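Workshop > Notebooks > Hand-held grippers > Cloth

January, afternoon entry. Work on the bed with the folded piles at the back. The maroon knit was the main piece again, on the peony cover. 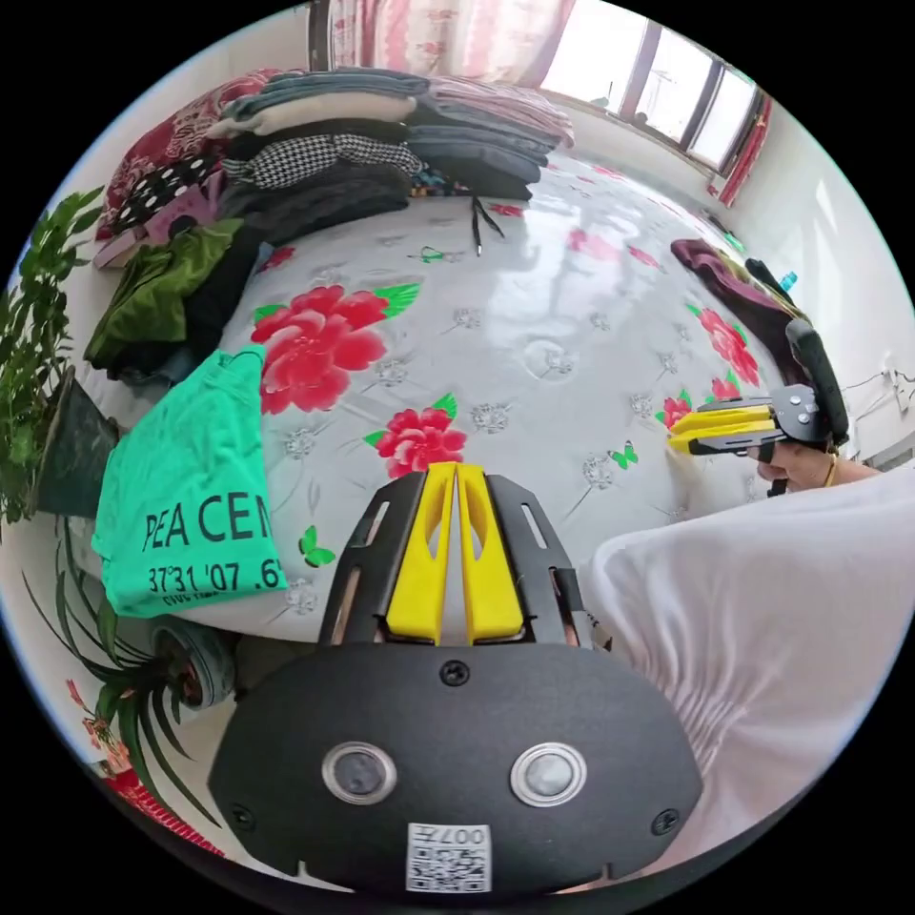
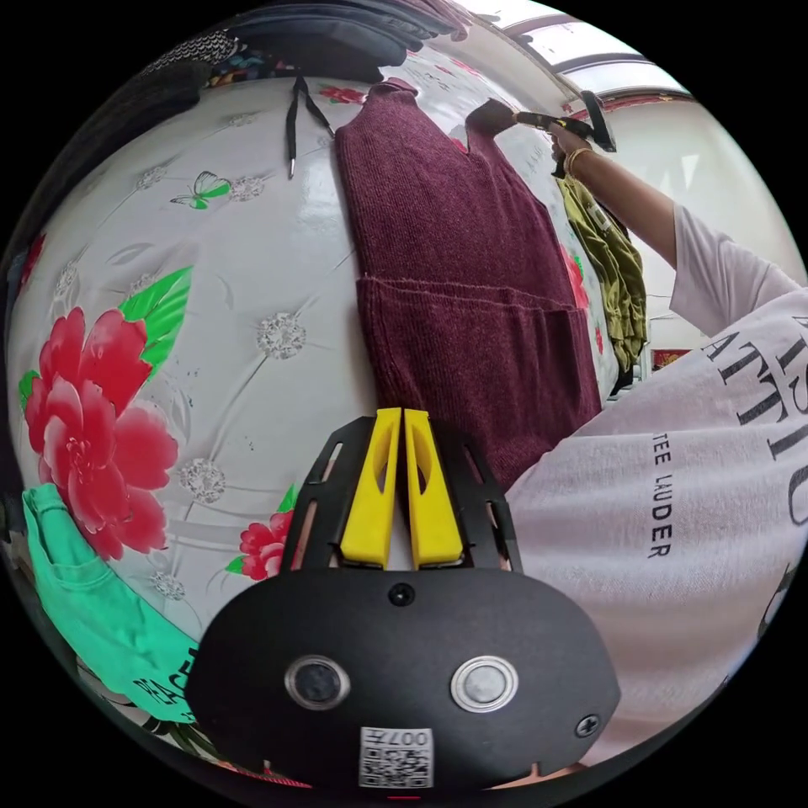

The yellow fingers, same pair in all four.

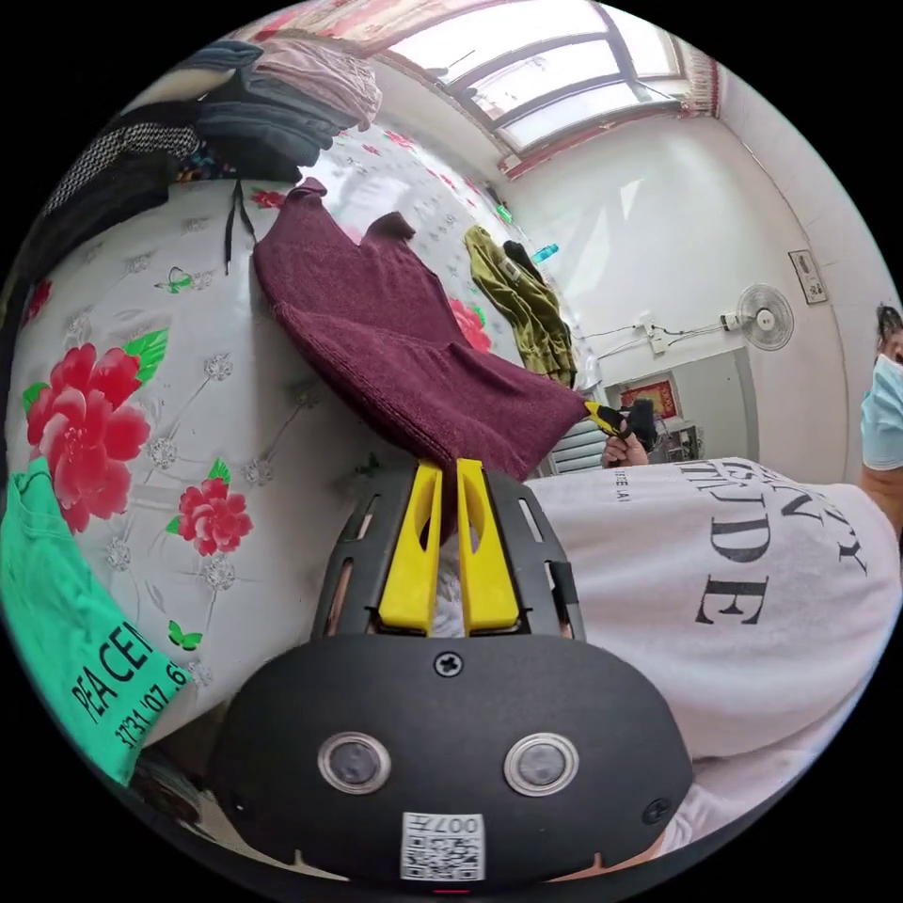
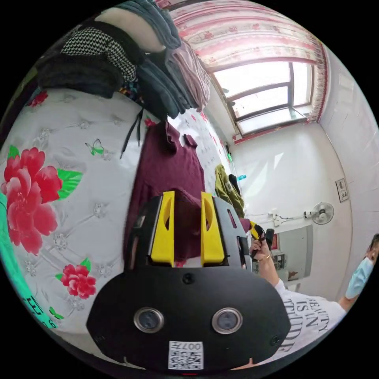 Norkstead

Fingers first. I printed this set at 100 per cent infill, which took much longer than the old ones, and I think it was worth the filament. The old ones bent at the tip when the knit was thick. With these I can take the hem between the fingers and the tips stay parallel. I checked afterwards with the small square and I see no gap at the root.

The frame on the sides I did not change. I opened the slots a little with the Dremell file, only to get the burrs away, so that the screws sit flat. Please do not tighten them more than by hand – the plastic is already white around one of them on the spare body.

Knit is still the difficult cloth. When I take only the edge, it stretches and then slips out slowly. When I take a fold of 2 layers it holds, but the fold makes a crease which I must then pull flat with the other gripper. Denim from the pile was easier than I expected. The olive piece I did not try today.

Spring: the one from Halliday is too strong for a long session. After 17 lifts my left thumb was tired and I began to close too late. I have ordered the softer type from Skamwood and will put it in the left body first, to compare.

The closing counter on the bench jig passed 1,000 without a broken finger. I stopped it there and looked at the pins. A bit of grey dust, no play. I put no oil because it would go on the clothes.

To do:
– sand the inner faces with fine paper, one finger only, and compare the grip on knit
– new label for the spare body, the old one is scratched
– find out why the right trigger clicks when it is fully open
– write the screw lengths on the lid of the box

The rubber sheet for the tips is in the second drawer, already cut. I will glue it tomorrow morning if the sanding does not help.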